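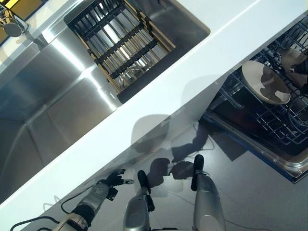
I have loaded a dishwasher pretty much every day of my adult life and I only started enjoying it this year, which I realize is a strange thing to put on the internet. But a couple of you asked after my last kitchen post, so let's talk dishes!

First, the bowls. I have a thing for wide, shallow, cream-colored bowls (pasta, salad, soup if you walk carefully) and they are the worst possible shape for a dishwasher. They're too wide for the tines, so they lean. If they lean too far back they collect a puddle of gray water, and if they lean too far forward they slide into whatever is next to them. For years I just crammed them in and hoped.

Then my friend Tuva Grønli stayed with me for two weeks in July and quietly rearranged the bottom rack every single night after I went to bed. I'd come down in the morning and everything would be facing the middle, bowls tipped forward just a little, with a gap between each one that looked like a total waste of space to me. I was a bit offended. And then I noticed I wasn't rewashing anything. So now I do it her way, and I run it a little emptier than I used to, and my mornings are better. Sorry, Tuva, for the face I made.

The other change was the rack in the sink. I used to keep a big plastic drainer on the counter, and it ate up the only decent stretch of work space I've got. The one I use now sits down inside the sink, black bars and light slats, and the drips go straight down where they belong. It holds the stuff that doesn't go in the machine: the good knife, the wooden spoons, the coffee things, the little enamel pot my aunt brought back from Udine. When I need the whole sink for a roasting pan I lift it out and prop it by the back door, and then I forget it there until someone trips.

What I like best is having the white counter clear. It shows every crumb and every ring of tea, so I wipe it way more than I ever wiped the old speckled one in the Ustside apartment (that counter hid things for five years and I don't want to think about it).

My routine, if you want it: scrape, skip the rinse unless it's egg or oatmeal, big things on the bottom, glasses up top, open the door a few inches when it's done and go do something else. Seren Prydderch swears by putting the silverware in handles down. I've tried it, and I keep stabbing myself with forks, so handles up for me.

Still looking for a way to get turmeric off the white plastic lids, by the way. I've tried baking soda and leaving them on a sunny windowsill. If you've got something better, leave it in the comments, please!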